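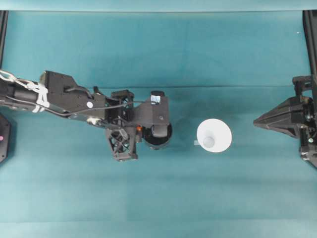 Teaching by Feel

The workshop at Taletti is on the second floor, over a place that repairs sewing machines, and if you visit in the morning you will hear the thump of the industrial ones coming up through the floorboards. I had been told to wear soft shoes and to bring a sweater, and I was grateful for both by the time the kettle had boiled. I had also been told that I would be allowed to have a go, and I confess that I had been looking forward to it since May like a child promised a turn on the tractor.

What they do at Taletti is teach robots small jobs by showing them. Hardly anyone there types out instructions for an arm to follow. A person takes hold of a pair of handles, and the handles drive the arms, and everything the arms do while the person is doing it gets saved, the pictures from the cameras along with the bend of every joint. Do the job once and you have one demonstration. Do it over 2000 times, with a few people taking turns so that it isn't all one person's habits, and you have something a computer can learn from.

The job when I visited was a cup and a bit of crinkly something in red or orange, on a teal cloth. I know how that sounds. I have written in these pages about bridges and about heart valves, and I came home and told my family that I had spent a whole day thinking about a cup. But I would ask you to pick up the nearest one, slowly, and notice how much you do without asking yourself. You turn your wrist before you arrive. You open your fingers a little wider than you need. You have decided which part of the rim you want long before you touch it, and if the cup rolls, your hand has already gone after it.

The handles, which everyone calls the Gretar after the firm that makes them, weigh almost nothing and feel a bit like holding two pairs of salad tongs. Squeeze, and the fingers close. Let go, and they open. It took me a few minutes to stop looking at my own hands and start looking at the table, and that was the moment it began to be fun (and the moment I began to be bad at it, because until then I had been too careful to do any harm).

My trouble was the wrist. A cup on its side offers you a wide, inviting circle, and every instinct says to go straight for it, and then one finger is over the lip and the other is out in the open with nothing to press against. I did that again and again. The woman teaching me let me get on with it for quite a while before suggesting, very kindly, that I think about where the second finger would be when the first one got there. I have since found that to be useful advice for parallel parking as well.

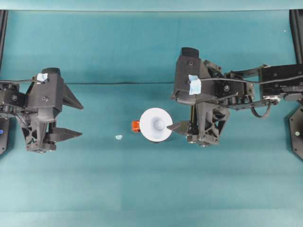

Two hands are harder than one, according to Gwynne, and harder by more than double. The left hand gets bored, she told me, and starts drifting in to help, and then you have taught the robot that drifting in is part of the job. She would sooner have a left hand that waits a good distance off, open and ready, than one that hovers. New people are asked to practice for 3 days before any of their work is kept, and a good part of that time goes to learning how to leave one hand alone.

I asked her what makes a good demonstration, expecting to be told about speed. She said she would take a slow one with a mistake in it, as long as the person fixed the mistake properly. A robot that has only ever been shown perfect work has no idea what to do when a cup slides away from it. So the clumsy moments stay in, provided they end well, and I was much cheered to hear that one of mine had been kept.

There is an older way of doing this, where you take the arm itself in your hands and walk it through the motion, the way a tennis coach might stand behind you and move your elbow. Taletti worked like that in the early days and still keeps one arm set up for it by the window. I tried it and found it lovely, much more natural than the handles, like dancing with somebody patient. The drawback is that your own big hands are in every picture the cameras take, and they won't be there when the arm is working alone. It is also hard going on the shoulders, and with two arms you very soon run out of people.

The handles solve all that and bring a problem of their own, in that you can't feel anything. The fingers may be pinching hard or barely brushing, and your hands are told nothing about it. People learn to read it with their eyes instead, from a rim that gives slightly or a shadow that shifts before the cup does. The view from the wrist is the one the experienced ones trust most. I kept forgetting to look at it.
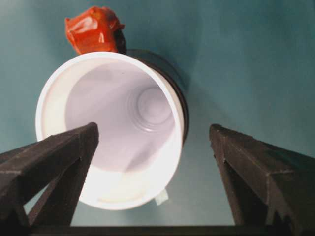 By mid-afternoon I had settled into a sort of rhythm. Reach, turn, close, lift, put down, let go, back to the start. A session is 20 minutes and then you must stop, whether you want to or not, and walk around the room or go down for a pastry. The rule came in after they looked back over a long day's work and could tell, just from how the arms moved, when everybody had gotten hungry. Tired hands take shortcuts, and a robot will copy a shortcut as faithfully as anything else it is shown.

I got through 13 sessions over my visit, which I was told is respectable for a guest. The recordings go off overnight to Corkitz, the partner company that does the training, and a while later something comes back that can be loaded onto the arms and tried out with everyone's hands in their pockets. I stayed for one of those trials. The arm went out over the cloth, paused, went a little past where it wanted to be, and came back. There was a murmur along the bench, and two people said the same colleague's name at once. That was how she did it, apparently, every single time, and she had been denying it for weeks.

I thought about that on the train home, with my wrists aching pleasantly and a paper bag of pastry crumbs in my lap. I have a way of setting down a cup, I suppose, as my mother did, and I have never once watched myself do it. The conductor came by, I reached for my ticket, and I noticed that my left hand had come drifting in to help.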